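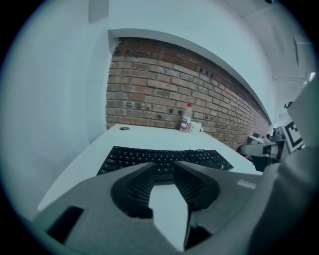
mossbank17
Depends what you type all day. I had the Sotau full size for two years, wrists killed me by December. Swapped to a Galau split and it took 18 days to stop hitting the wrong keys. Worth it imo

pell_r
Split boards are way oversold. Lower your chair. Free.

mossbank17
tried that, feet dangle

tinroof
Same desk here, white top, black keyboard, nothing fancy. I do invoices so I need the number pad, and no split I've found has a decent one. Castetti sells a seperate pad but 2 weeks shipping?? no thanks

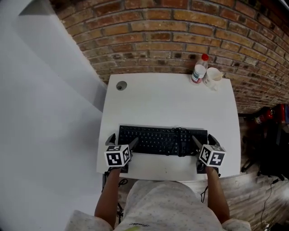 quillback
Number pad on the LEFT. Frees up the mouse side, my shoulder quit aching. Takes some getting used to, yeah.

pell_r
Left pad is miserable if you learned ten-key right handed. I'd lose an hour a day.

quillback
I learned right handed too. Slow first week then fine

tinroof
hm. might borrow one from work before I spend anything. Does the Sethi wrist rest slide around? Reviews are all over teh place

mossbank17
Mine slides. Bit of shelf liner under it. Get the short one, long one sticks out past the keys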